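Informe de visita: jornada de puertas abiertas en Breltine
Asignatura: Automatización y Robótica Industrial
Fecha de la visita: 6/15/18

El grupo asistió a la demostración del entorno simulado Unura, con el que Breltine prepara tareas de manipulación antes de pasarlas a la célula física. La sesión duró 60 minutos.
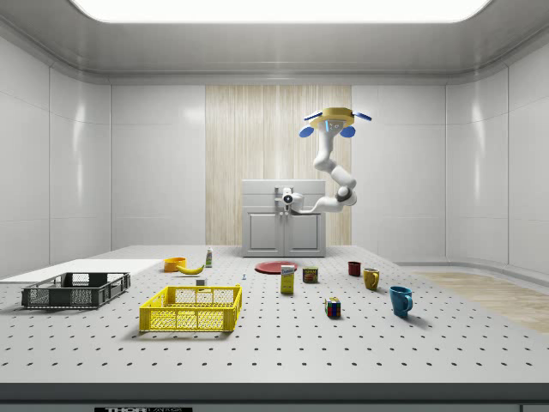
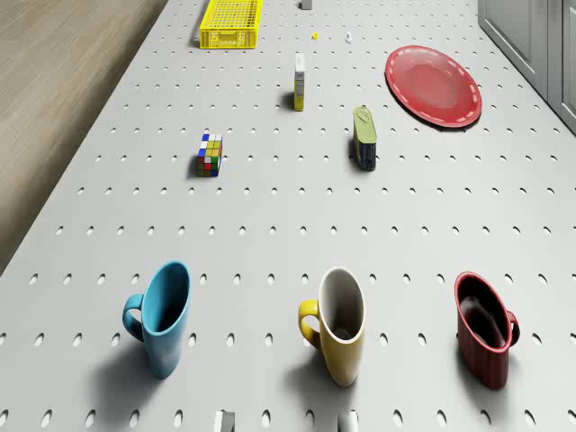
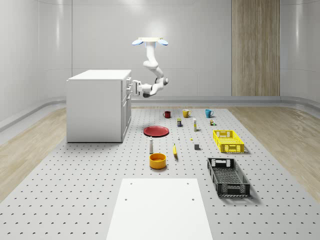
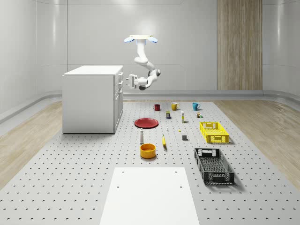 Vistas del entorno simulado con la mesa perforada y los objetos de trabajo.

El objeto de este informe es la repetibilidad de los ensayos, es decir, en qué medida dos ejecuciones de la misma tarea parten de condiciones equivalentes. Según la documentación entregada, cada ensayo se identifica con una semilla y un fichero de configuración; el lote de referencia contiene 728 ensayos, de los que 113 se reservan para validación. La superficie con retícula regular de orificios facilita la comprobación visual de las posiciones: la separación entre las tres tazas (roja, mostaza y azul) puede expresarse en pasos de retícula, sin instrumento adicional. El mismo criterio sirve para la caja amarilla de paredes caladas, aunque su orientación exige un segundo punto de referencia. El brazo cuelga de un soporte superior — montaje que deja libre la mesa — y su base se tomó como origen de coordenadas.

Limitaciones: no se tuvo acceso al módulo de contacto Jollholm, por lo que los parámetros de fricción quedan fuera del análisis. La comparación con los datos de la célula física se entregará en agosto, como anexo 3.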